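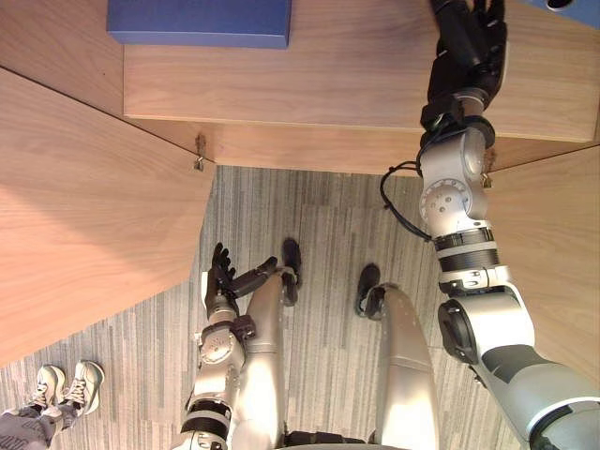
**Ticket:** Handgelenkkamera liefert weiche Bilder, Blockerkennung steigt aus
**Projekt:** Galter (Studierendenprojekt, Rornach)
**Komponente:** Odus / Aufnahme
**Status:** offen, Workaround läuft

Hallo zusammen, ich mach das jetzt doch als richtiges Ticket auf, im Chat findet das ja kein Mensch wieder. Kurzfassung: Die Blockerkennung in Odus verliert auf den Handgelenkkameras ständig ihr Ziel. Auf der Kopfkamera läuft alles brav durch, da hab ich noch keinen einzigen Aussetzer im Log. Sobald der Arm aber runter zum Tisch geht und wir auf die Handgelenkansicht umschalten, springt die Konfidenz wild herum, und irgendwann kommt nur noch das hier:

```
[odus.track] WARN edge score below threshold
[odus.track] WARN target lost, holding last pose
[odus.arm] INFO approach aborted
```

Danach bleibt der Arm stehen, wie er soll. Gefährlich ist also nichts, nur nervig (und für die Abschlussvorführung ziemlich blöd).

### Was ich schon ausgeschlossen habe

Zuerst hab ich natürlich auf das Kabel getippt, weil es beim letzten Mal auch das Kabel war. Also Stecker gezogen, neu gesteckt, Ersatzkabel dran, gleiche Meldungen. Dann die Bildrate: Die steht stabil bei 29, sowohl in Odus als auch im Rohstream. Keine verworfenen Bilder, keine Lücken in den Zeitstempeln. Ich hab mir dafür fast 3.000 Einzelbilder durch das kleine Prüfskript von Annamalai gejagt, und das hat sich über nichts beschwert.

Die Gewichte vom Erkennungsnetz sind dieselben wie in der Vorwoche, Prüfsumme stimmt. Und das Netz selbst kann's eigentlich auch! Wenn ich ihm die Kopfansicht von genau demselben Anflug gebe, findet es den Block sofort.

### Verdacht 1: Belichtungszeit 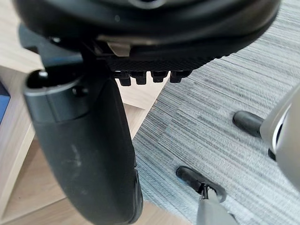
Meine erste richtige Idee war Bewegungsunschärfe. Die Automatik hatte die Belichtung auf 20 ms hochgezogen, und das ist für einen Arm, der sich zügig bewegt, schon ordentlich lang. Um ein Gefühl dafür zu kriegen, hab ich mir auch Aufnahmen abseits vom Tisch angeschaut. Neben der Armlehnenstütze vom Bürostuhl kann man zum Beispiel die Streifen im grauen Teppich gut auseinanderhalten, während der graue Fingerschaft unten leicht verwaschen ist. Das hat mich erst mal verwirrt, denn der Finger hängt ja mit der Kamera am selben Handgelenk und sollte bei einer reinen Armbewegung eher der ruhige Teil sein. Kann natürlich sein, dass er sich da gerade geöffnet oder geschlossen hat, das Greiferlog für den Abschnitt hab ich leider nicht mitgeschnitten. Merke: beim nächsten Mal alles mitschneiden.

Trotzdem hab ich die Belichtung testweise fest eingestellt und die Verstärkung dafür hochgedreht:

```yaml
wrist_cam:
 exposure_auto: false
 exposure_ms: 8
 gain_auto: true
```

Ergebnis: mehr Rauschen, ein bisschen weniger Warnungen, aber das Grundproblem bleibt. Haruna Nakajima hat danebengesessen und gemeint, ich soll die Kamera doch mal auf etwas richten, wenn der Arm komplett stillsteht. Ja. Hätte ich auch drauf kommen können :)

### Verdacht 2: Fokus

Also Arm geparkt, Motoren auf Halten, und dann einfach gewartet. Der Schärfewert im Zielbereich war im Stand fast genauso mies wie in der Bewegung! Damit ist die Belichtung zumindest nicht der Hauptschuldige. Was mir außerdem aufgefallen ist: Der Schärfewert über das *ganze* Bild sieht super aus, und den zeigt Odus oben in der Statusleiste an. Deswegen haben wir das so lange nicht gemerkt. Die Anzeige war grün, und wir haben ihr geglaubt.

Ich hab mir den Wert dann in Kacheln ausgeben lassen (Skript liegt unter `tools/sharpness_tiles.py`, ist hässlich, tut aber), und das Muster ist ziemlich eindeutig. Die oberen Kacheln ziehen den Durchschnitt hoch, in der Mitte und unten links sackt alles ab. Und oben ist bei uns

- das Greifergehäuse,
- der Streifen mit der Rautenstruktur und
- die kleinen schwarzen Zähne, die drunterhängen.

Alles ganz nah an der Linse, alles mit feiner Struktur oder harten Kanten. Für einen Autofokus, der nach Kontrast sucht, ist das natürlich ein Festmahl.

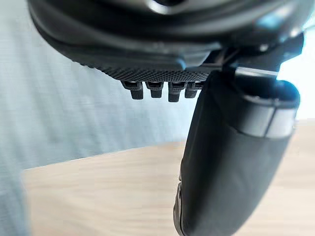
Dass der Autofokus überhaupt an war, hatte ich übrigens nicht auf dem Schirm. In unserer Konfiguration steht `focus_auto: false`, und zwar seit Projektbeginn. Nur liest Odus den Eintrag unter `wrist_cam.lens`, und bei uns stand er eine Ebene höher. Keine Fehlermeldung, keine Warnung, der Schlüssel wird still ignoriert. Annamalai meint, die Schemaprüfung sei für den Kamerateil noch nicht eingebaut. Dafür hab ich ein eigenes Ticket aufgemacht, bitte hier nicht weiter diskutieren, sonst wird das unübersichtlich.

So muss es aussehen:

```yaml
wrist_cam:
 lens:
 focus_auto: false
 focus_abs: 173
```

Die 173 ist der Treiberwert, kein Abstand in Millimetern, bitte nicht nachmessen! Ich hab ihn gefunden, indem ich den Arm auf Anflughöhe gestellt und den Regler so lange verschoben habe, bis die mittleren Kacheln ihr Maximum hatten. Wenn jemand die Kamera aus der Halterung nimmt, muss man das wahrscheinlich neu machen.

### Gegenprobe am Block

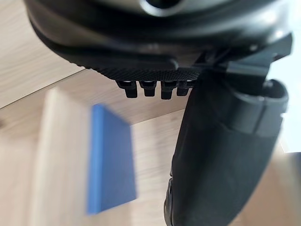
Für die Erkennung zählt am Ende nur, ob die Kanten vom Block sauber rauskommen, also hab ich noch mal die alten Anflüge danebengelegt. Odus sucht erst die Oberkante, dann die beiden senkrechten, und wenn davon eine fehlt, rutscht der Wert unter die Schwelle. Und da muss man schon zugeben, dass das Netz es schwer hatte: Der blaue Block steht völlig verschwommen vor dem cremefarbenen, und das Schärfste weit und breit ist die Rautenstruktur am Greifer. Ob da zusätzlich noch Bewegung drinsteckt, kann ich an so einem Einzelbild nicht festmachen, deswegen hab ich die kürzere Belichtung auch erst mal dringelassen. Interessant fand ich noch, dass der helle Fleck ganz rechts, zwischen Halterung und Finger, fast weiß ist. Falls die Belichtungsautomatik mal wieder an soll, müssten wir den Bereich aus der Messung rausnehmen.

Mit festem Fokus und kurzer Belichtung sind die Anflüge vom Nachmittag alle durchgelaufen, ohne `target lost`. Gegen 17:40 hab ich zum Spaß nochmal die alte Konfiguration geladen, und zack, waren die Warnungen wieder da. Ich trau dem Ganzen also halbwegs.

### Workaround für alle, die heute noch aufnehmen wollen

1. Branch `fix/wrist-focus` ziehen.
2. Odus komplett neu starten, das Neuladen der Konfiguration reicht nicht (der Objektivteil wird nur beim Start gelesen).
3. Im Startlog nach `lens: manual` suchen. Steht da `lens: auto`, hat's nicht geklappt.
4. Schärfe nur noch über die Kacheln anschauen und die grüne Anzeige oben bitte ignorieren.

### Noch offen

- [ ] Gilt derselbe Fokuswert für die andere Hand? Ich hab bisher nur mit einer getestet, die zweite Kamera könnte anders sitzen.
- [ ] Die Statusanzeige soll den Schärfewert aus dem Zielbereich nehmen. Haruna schaut sich an, wo das im Code sitzt.
- [ ] Maske für den Greiferbereich: Einmal zeichnen, fest hinterlegen, fertig? Oder wandern die Finger zu weit ins Bild?
- [ ] Was machen wir mit den alten Aufnahmen? Ich würde sie behalten und als `focus_suspect` markieren. Zum Trainieren eher nicht, als Testfall für unscharfe Bilder sind sie aber prima.
- [ ] Das Greiferlog standardmäßig mitschreiben (siehe oben, mein Fehler).

**Nachtrag, 18:25:** Haruna hat gefragt, ob man mit dem festen Fokus überhaupt noch den Moment kurz vorm Zugreifen scharf kriegt, da ist der Block ja viel näher dran. Gute Frage! Im Stand sieht es auf Greifhöhe etwas weicher aus als auf Anflughöhe, für die Kanten hat es aber gereicht. Falls es bei jemandem kurz vor Schluss abbricht, bitte das Log hier anhängen und dazuschreiben, auf welcher Höhe der Arm war. Ich lass das Ticket so lange offen.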